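Percentile

My job at Drallance is to look at what the planner wants to do and tell it whether that was a good idea. I don't touch the hardware much. I sit in the back room of the Rirkville office with two monitors and a space heater and I read traces, and a trace is just a long text file where the software explains itself to you at great length, like an uncle.

The version we were on that winter was called Hamada. Before Hamada there was Oseteo, which was fast and a bit stupid and which I loved. Oseteo would see a thing, pick the first grasp that scored okay, and go. If it missed, it missed, and it tried again with the same cheerful confidence. Hamada was supposed to be better. Hamada looked at 300 grasp candidates for every pick, threw out the ones that hit something, scored the rest, looked at the scores, and asked itself how sure it was. If it wasn't sure enough, it looked again.

You can probably see where this is going. I couldn't, and I wrote the "how sure am I" part.

It was January 12, 2021, and I remember because it's in the file name and I have opened that file so many times that my fingers type it on their own. We were running the basket task. Green plush thing, white basket, table. Hamada had picked bolts and mugs and a wet sponge (long story, different week) and it had never taken more than a couple of seconds to think about any of them. With the plush toy it took 190 seconds and then it gave up and went home to its rest pose.
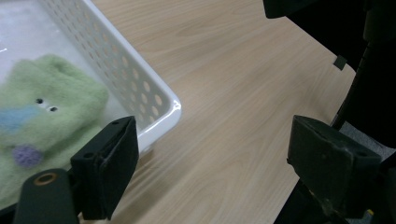 The toy and the basket. Hamada's problem was on the left side.

"It's shy," said Ho-yin.

Ho-yin Lo sat across from me and did perception, so anything that went wrong before the grasp scores was his and anything after was mine, and we'd drawn the line between us with a piece of masking tape on the shared desk as a joke that had stopped being one. He leaned over the tape to look at my screen.

"It isn't shy. It's your segmentation."

"My segmentation is gorgeous."

And it was, annoyingly. He brought up the mask and there was the toy, outlined in pink, fuzzy edges and all, with the basket wall behind it and all those little holes correctly labeled as basket and not as a few dozen tiny objects (that had been his November). The pompom was in. The blue patch was in. Even the eyes were in, and small dark things usually punched holes in his depth map.

So it was mine. I moved back to my side and started reading.

A normal Hamada trace goes: candidates, collisions, scores, confidence, go. This one went candidates, collisions, scores, confidence, look again. Candidates, collisions, scores, confidence, look again. I scrolled. I kept scrolling. I got up and made tea and came back and held down the page key and drank the tea. Eighteen times it had looked at that toy. Each time it found a perfectly nice grasp, and each time it decided that it wasn't quite sure, and moved the camera a little, and looked again.

I want to say that I was thinking about software at that point, but I was thinking about my apartment. I'd been looking for a new place since the summer. I had a spreadsheet. I'd seen some really lovely apartments, including one with a bathtub by a window, and after each one I would sit in my car and think, well, but what about the one on Thurlow Street, and I'd go back and look at that one again, and by then somebody else would be measuring it for curtains.

"How's it going over there?" Ho-yin asked.

"Fine," I said. "It's a threshold thing."

It was a threshold thing! I wasn't lying. The way I'd written it, the planner compared its best grasp with its second best, and if they were too close together it called that uncertainty. With a mug there's a handle, and the handle wins by a mile. A bolt has pretty much one sensible way to be grabbed. But a plush toy is soft all over. You can squeeze it here, you can squeeze it there, you can take it by a leg. It's a whole bag of good answers, all scoring within a hair of each other, and my code looked at that abundance and saw doubt.

I wrote that down on a sticky note. Then I took the sticky note off the monitor and put it in my pocket, where it felt less like it was about me.

The fix should have been one line. If the best score is over 80, and lots of others are also over 80, then great, pick any of them and go. I typed it. I deleted it. I typed it again as a config option, so that someone could turn it off. Then I added a second option for how many counted as lots. Then I figured I should really run it against the old Oseteo logs to see what would have happened there, and while that was going I opened a new file called notes and started a list of pros and cons, and that was when Ho-yin got up, walked around the desk the long way to respect the tape, and stood behind me.

"What's that?"

"Notes."

"It says pros and cons."

"It's a significant change to the decision logic."

"It's an if statement," he said. He was eating a clementine and he dropped a piece of peel in my cup, which I think was an accident. "You wrote a thing that can't pick because everything's good."

"I know what I wrote."

"Did you call the bathtub people back?"

I said that was a separate workstream.

He didn't say anything, he just kept eating his clementine in that thoughtful way, and after a while I closed the notes file without saving it. I took out the config options. I left the one line in. My hands were a bit sweaty, and I do realize how that sounds. I pushed it to the test branch and we went next door to the table. 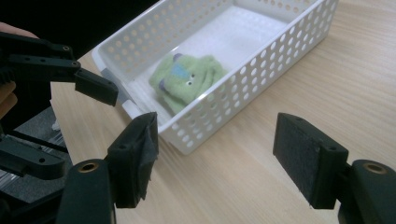 Run nineteen

I'd expected to feel calm once it was in, and instead I stood there by the table with my arms crossed like a parent at a recital. I had the laptop open on a stool so I could watch the trace come up live. Ho-yin had his hood up. It was always freezing in there.

Candidates, said the trace. Three hundred of them, same as ever. Collisions. A bunch of them dropped out against the basket rim, fair enough. Scores. I saw the top ten come up and they were so close together you could have shuffled them and I wouldn't have noticed. Then confidence, and there was the tiniest pause, which was the logger flushing to disk and not a feeling. I wrote the logger too. I know what it does.

Go.

It went for candidate 41. I'd never even looked at 41. It wasn't the top score on any of the old looks, and if you'd asked me that morning I'd have given you a paragraph on why it was slightly worse than 112. The fingers came down, and they closed on a fistful of green fuzz somewhere around the middle, and up it came, hanging at a really undignified angle with its purple bits swinging.

"Well, that's ugly," said Ho-yin, delighted.

"The grasp quality's only—"

"It's holding it."

It was holding it. It carried it across and set it down on the table, on its face, and opened up and backed off, and the trace said done, and a blank prompt sat there waiting for us to want something else.

We ran it again a bunch of times, of course. We turned the toy over and shoved it into the corner of the basket. Once it picked a leg and the whole thing slid out and flopped back in, and my stomach dropped, and I had the old code half restored in my head before the planner had even finished logging the miss. Hamada didn't seem to care. It scored everything over again from where the toy had landed and took a different piece of it, and that one held. The entire failure had cost us less time than one of the old second looks.

I wrote the commit message standing up. I had a long one ready, with a section on background, and what I put in the end was "stop looking if several grasps are fine." Ho-yin approved it from his phone with a picture of a clementine.

I called about the bathtub from the parking lot. It was gone, naturally, it had been gone since before the holidays. The woman on the phone was nice about it. She said they had another one in the same building, second floor, no bathtub, kind of a weird kitchen, and did I want to come see it, and I said was it dry and did it have a door, and she laughed and then stopped, I guess because I hadn't.

I looked at it once. The kitchen really is weird, there's a cabinet in there you can only open if the oven's closed. I signed on the hood of my car with the engine running.

I moved in May, mostly because of how the lease on the old place worked. Ho-yin drove the van. He'd brought a roll of masking tape for the boxes and he labeled every single one of them "kitchen" without asking me, including the mattress, and when I complained he said he'd had several labels that were all fine.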